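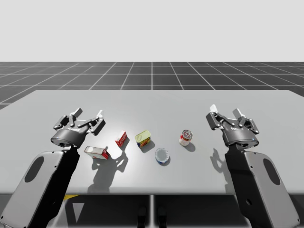 Gebremedhin Ambaye has been painting the insides of other people's houses since he left school, and for most of that time he was asked for cream. Then, he says, came a few years of strong reds on one wall, and after that grey. He is still being asked for grey.

We met in September 2026 at the back of Krajčí, the paint merchant in Mirnbridge where he mixes colours two mornings a week. The rest of his time goes on decorating, mainly in the terraces on the Vernitz side of town. He had a tin open when I arrived and did not stop stirring it until we had been talking for a while.

"People think grey is the safe one," he said. "It's the one I get called back for most. A yellow is a yellow. You might not like it, but you knew it was going to be yellow. With a grey, they ring me up and say it's gone purple."

It hasn't gone purple, he explained. Nearly every grey on the shelf has some other colour in it, and the other colour comes forward when the light suits it. A north-facing room has cold light all day and brings out any blue. A west-facing room can look quite different at teatime from how it looked at breakfast. Then there are the lamps, which he thinks most customers forget.

"They choose the paint on a Saturday sort of morning, bright, in the shop, under our tubes. They live with it at eight o'clock at night under one bulb. I always ask what bulbs they've got. They look at me as if I've asked what they had for dinner."

The Gora range, which Krajčí has stocked for a long time, has 77 greys on its card. I asked whether anybody needs that many.

"No. But I wouldn't want to be the one choosing which to drop. I use five of them all the time and a few more now and again. Then somebody comes in with a bit of old skirting board and you need one you've never opened."

His way of choosing is slow and a bit of a nuisance for the customer. He won't let anyone decide from the card. He paints the colour on lining paper, two coats, a piece as big as he can manage, and has them move it about the house for several days. It goes behind the sofa, beside the window, next to the door frame. He does not like test patches painted straight on to the wall.

"You've got the old colour all round it, so you're not looking at the new one, you're looking at the difference. If your wall's peach, any grey on top of it is going to look green. I had a lady turn down a very nice warm grey three times like that. We put it on paper with a white edge left round it and she liked it straight away."

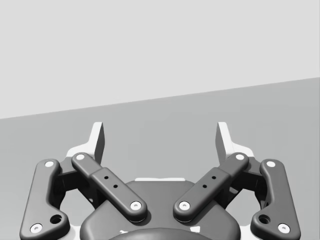

Wall colour is only part of the job, and Ambaye says the trouble often starts where the wall meets something else. A kitchen can be spoiled by two greys that are almost the same, a worktop and a wall a hair's breadth apart, so that it looks as if someone tried to match them and missed. He would sooner see a clear step. A pale grey wall with a medium grey tabletop in front of it gives you that, even when both are completely plain, and the eye finds the straight line between them without any trouble. "Make it match or make it different," he said. "If you're in between, you'll notice it every time you put the kettle on."

Matching, he added, is harder than customers expect. The shop has a machine that reads a sample and gives a recipe, and he uses it, but he does not trust it with anything shiny or anything old. A painted surface that has had years of sun on one side and a wardrobe on the other is two colours, and you have to decide which one you are matching. He reads the sample, mixes a small amount, dries it with a hairdryer and looks at it by the back door. Then he usually adds a drop of something.

I asked what he adds.

"Umber, mostly. If a grey feels dead, a touch of raw umber. Some people go for black to make it darker and that's how you get a grey like a filing cabinet. Which is fine if you want one. I've got a filing cabinet."

He is less interested in finishes than I thought he would be. Flat matt for ceilings, he says, and something you can wipe for anywhere with children or a dog. He thinks very flat paint on hallway walls is a mistake, and he has repainted enough hallways to be sure of it. Bags, bicycles and elbows all leave a mark, and when you rub the mark you get a shiny patch, so now you have a mark that shines.

What about floors? Here he had more to say. Most of his customers choose the walls first, then the furniture, and treat the floor as already settled. He would rather begin at the bottom. The floor throws its own colour up on to the walls, particularly in a room with low windows. An orange pine floor will warm up any grey you put near it. A dark one does very little of that, though it can make a small room feel heavy if the skirting is dark as well. 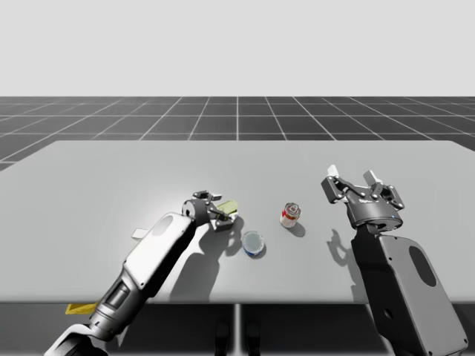
Light grey table over dark grey floor tiles with thin white lines between them.

He also warned about the lines between tiles. White against dark is a strong pattern, and people who have picked a quiet tile are sometimes surprised by how busy the floor looks once it is laid. A grout nearer to the tile calms it down. "I'm not a tiler," he said, "so I keep out of it unless they ask. They do ask, but it's normally after."

December is his busiest month in the shop, which I would not have guessed. People want a room done before family arrives, and they come in with very little time and very firm ideas. He mixes what they ask for. He does still hand over a sheet of lining paper, folded up, and some of them take it.

His own front room is a colour he mixed from the ends of several tins, which he did not write down. There is half a pot left under the stairs. "When that's gone I'll have to do the whole room," he said. I asked if it would be grey again. He said his wife wanted green and that he had some samples on paper up behind the sofa.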